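Finally got the heating bill for the rental in Rurholm and want to write down what we learned, in case anyone else is moving into an older building this fall.

1/ The apartment has one radiator per room and no thermostat. You get a valve with numbers on it and that's all. The numbers are not temperatures. I spent the whole first month thinking 2 meant "low" and wondering why the bedroom was so warm at night.

2/ Our first bill was 126. The second was 92. Same size apartment, same weather more or less. We didn't buy anything except a roll of foam tape for the windows.

3/ The foam tape went on the bedroom window and the kitchen one. Wipe the wood down first and let it dry or it peels off in a week. I know that from the kitchen.

4/ We also stopped heating the bedroom during the day. Valve down in the morning, back up after dinner. It takes up to 2 hours to feel comfortable again, so don't wait until bedtime.

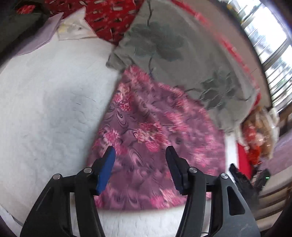 5/ Bedding matters more than I expected. Two thin layers are warmer than one thick one for me, and I can push one off at 3 am without waking up all the way. Cotton on the inside, anything you like on top.

6/ Air the place out anyway. Open everything wide for a few minutes, then close it. Leaving one window cracked all day cools the walls and you pay for that later. We had damp in the corner behind the wardrobe until we started doing this. Pulling the wardrobe a little off the wall helped too.

7/ If a radiator is hot at the top and cold at the bottom, that's usually sludge and you should call the landlord. Cold at the top is air, and you can bleed it yourself with a key from the hardware store. Hold a rag under it. The water is black and it stains.

8/ Someone asked about the meters. Ours are the little ones clipped to each radiator, read once a year. The monthly bill is an estimate until then, so write down your own readings. I do it in September and again in spring.

Will add the spring numbers to this thread when I have them.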